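Sorting Fresh Produce on a Shared Table
Student project report, Household and Food Studies, second year
Submitted Feb 22, 2019

1. Background

Our group works on how people store vegetables and fruit in small homes. In the first term we visited the shared kitchen at Clarno and asked the residents about their habits. We received 81 answers to our short questionnaire. The most common complaint was that fruit and vegetables stay on the table, between other things, until they become soft. Many persons wrote that they have no good place for them, or that they have a place but it is too far from where they unpack.

From this came our question: does a low, open tray on the table help to keep the produce in order, and how should it be filled? We did not study the refrigerator. Another group has this topic.

2. Place and materials

The work was done in the dining corner at Skollow, where a table stands near a paneled wall. We chose this place because it looks like a normal home and has the normal difficulties of one. The kettle stayed on the table during the whole work, with its cord, as the residents of Skollow also keep theirs there. This takes some space on the left side and we counted it as a fixed object in our plan.

For produce we took what is usual in the winter months: orange, carrot, potato, beet, small tomato, and some other items that changed from one trial to the next. The total weight of one set was kept under 1000 grams, so that it is similar to one small shopping bag. The tray is shallow and pink and white. We compared it with a deeper model from Ongart, but in that one the small items disappeared under the big ones and the residents did not like it.
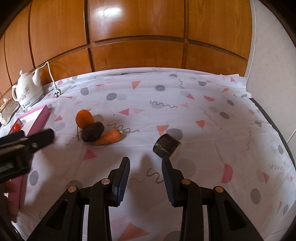
Figure 1. Tomato in the tray; orange and carrot on the cloth.

The cloth was a question for us. At first we wanted to work on the bare table, but round items roll easily on a smooth surface. With a cloth they stay better in their place. On the other side, a cloth can collect soil from root vegetables, and it makes folds near the wall. We decided to keep it, and to shake it out after each set.

3. Method

Each trial began with the produce on the table and the tray at the left side. The person filled the tray in the order that felt natural to him or her, without instruction. After this we repeated the trial with a simple rule: firm and heavy items go first, at the near end, and soft items go to a far corner where nothing can press on them. We wrote down the order and the place of each item, and asked which way was more comfortable. In total we made 70 trials between November and the end of the term.

We did not wash the produce between the trials. Root vegetables with soil were wiped with a dry towel from the Gatard shop, and this was enough.

4. Observations

The tomato was the item that people worried about most. Even without the rule, many of them gave it a corner for itself. Potatoes and oranges were often put side by side, because they have almost the same size and make a straight row. We think this is more a habit of the eye than of the kitchen.
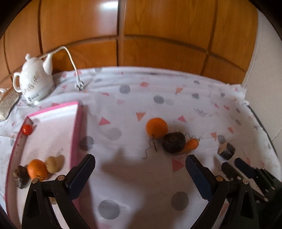

Figure 2. The tray with a row at the lower end and the tomato apart; beet, carrot and a second orange still outside.

The beet usually came late. Its thin roots catch on other things, and several participants said they would prefer to cut them before storing. The carrot had a different problem: it is long, so it must lie along the side or across a corner, and when it comes last there is often no free line for it. In the trials with the rule, the carrot was placed early and this problem was smaller.

We also tried cut vegetables. A cut face should not touch the fruit, and it dries in the open air. Our advice is to cover it and keep it in the cold - the open tray is not made for this.

5. Limits and next steps

Only 6 persons took part in the trials, and all of them are students, so we can not speak about families. The tray was always on the same side of the table, which is perhaps not comfortable for everybody. In the next term we want to move it to the middle, and to ask the residents at Clarno to use it for two weeks at home. We will also weigh the produce that is thrown away before and after this time.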